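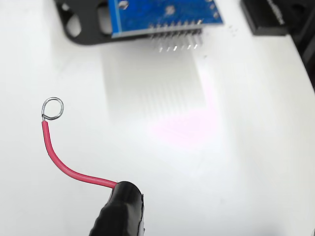 Figure 1. Red lead with the bare end twisted into a closed loop. Blue board behind.

Home | Projects | Reports | Contact | Search

Skovumley Bench Skills Project
Progress report to the Magnusson Fund
Prepared by Chathurika Howlader, project lead
10/21/18

Summary

The work covered by this report is on schedule apart from the written guide, which is two weeks behind. The bench is set up, the blue practice boards have arrived, and we have settled on a looped wire end as the way learners will make a first connection to a header pin. We are not asking for any change to the budget.

What we said we would do

The agreement lists 3 pieces of work for this stage: choose a practice board, choose a way of preparing the leads, and write the first part of the guide. The first two are done. The third is in draft.

Boards

We ordered 14 boards through Jollora. They came in one parcel and none had to be sent back. The board is blue on both sides, with plated mounting holes and a pin header soldered along one edge. We chose it partly for its underside, where the traces are easy to follow by eye and the solder joints of the header sit in a straight line. Learners in the last program had trouble telling a via from a pad, and on this board they can look at both without a magnifier.

The colour was a minor concern. The finish is glossy and throws back a good deal of light, so parts of the board wash out depending on where a person sits. The white work surface adds to this. We have left the surface as it is – a dropped strand of wire is much easier to find on white – and will try moving the lamp first.

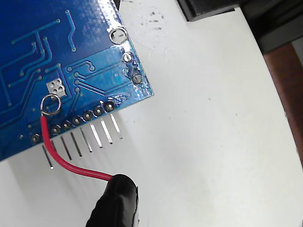

Leads

We tried two ways of preparing the wire. One was a straight tinned end laid against the pin. The other was a stripped end, twisted and turned back on itself to make a small closed loop that goes over the pin. The straight end was quicker to prepare but slid off as soon as the lead was let go. The loop takes longer and has to be the right size. If it is too wide it sits crooked, and if it is too tight it catches on the tip of the pin and bends.

All leads are now cut from red insulated wire supplied by Brondusex. We had planned on several colours and dropped the idea to save on spools. Red shows up well against the blue of the board and we have no complaints about it. The insulation strips cleanly with the hand tool we already own.

Lining the loop up with a pin is still the slow part. The pins are short on the solder side and close together, and it is easy to come down over the neighbouring one. A gentle bend in the lead above the loop helps, as the last stretch of wire can then come down to the pin from above. The guide will ask learners to form that bend before they start. 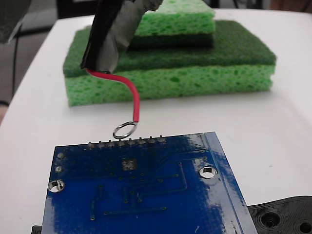 Figure 3. Lead with an S-shaped bend, loop at the header pins on the underside of the board.

Guide

The draft runs to 5 pages and covers stripping, twisting and forming the loop. The section on placing it over the pin still needs to be written. It was held back until we had decided between the two kinds of lead. Drawings will follow the text.

Next stage

Finish the guide and have it read by someone who has never used a header. Make up a set of leads for each board. Run the first sessions in January, in the same room and at the same bench. The second payment under the agreement falls due once the guide is delivered, and we will send it with a short covering note.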